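Plodo open day, notes typed up on the train

Got there late. Replacement bus, then a wrong turn at the retail park, then a very long hedge. Missed the welcome talk and the first tray of pastries. Hashini Sultana had saved me a badge and half an almond thing, bless her.

For anyone new: Plodo make play kitchens. Have done for years, mostly for nurseries, now a bit for homes as well. Once a year they open the building up and let shops and nursery people and nosy types like me wander through. I buy for two nurseries and a toy library so I count as all three.

Started in the stores. Shelving up to the roof, 682 bins, every one with a handwritten label. Knobs, hinges, taps, tiny oven racks. I could have stayed in there all day. Hashini had to pull me out by the sleeve.

Then the cutting room. Loud. Ear defenders, mine pinched. Didn't hear a word of the talk so can't tell you anything about it, sorry. Smelled nice – warm sawdust.

Assembly next, much quieter. Zuleica Pimentel runs that side and she was the best guide of the day by miles. Knows every screw. She says the sink is what children go for first, every time, and they will post absolutely anything into it. So the basins are deeper now and the corners rounded so you can get a cloth round properly. I asked about the taps because ours at the toy library get yanked off weekly (Omitz ones, never again). She let me have a good pull at one on the bench. Didn't budge. Sold.

Lunch was soup. Fine. Bread better than the soup.

Afternoon was the show kitchens, four ranges set up in a row. The Rezende is the big one, 1,142 pounds with everything on it, and lovely, but who has the floor space? The Clurkow is smaller and plainer and I kept drifting back to it. Worktop at a sensible height. Doors don't trap fingers, tried it with my own. Delivery from September.

Moan of the day: the loose accessories. All sold in packs, you can't buy one pan on its own, and we always lose the same pan. Raised this. Was told it was being looked at. Was told that last year too.

Second moan, car park. Didn't affect me, being on the bus, but everyone else was going on about it.

Had a long chat with Zuleica about pretend food v plain blocks. She's firmly for plain. A plastic fried egg is only ever a fried egg, wheras a block can be soup, a cake, a potato, somebody's hat. I'm mostly with her. Our little ones do love the fried egg though. We've still got one with teeth marks in it from before I started.

Also asked about the printed tile backs, as the old ones peeled. New finish, apparently, wipes down with ordinary spray. Took a sample home, will attack it with a wax crayon and report back. Order forms were in the goody bag with a pencil and a tape measure that only goes up to 100 cm. The height of the Clurkow worktop isn't on the form anywhere so ring and ask before you order, I've emailed them aswell.
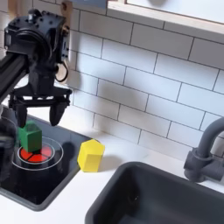
Train's pulling in so the prices for the other two ranges will have to wait. Hashini has the full list if you're desperate, she's back in the office from tomorrow.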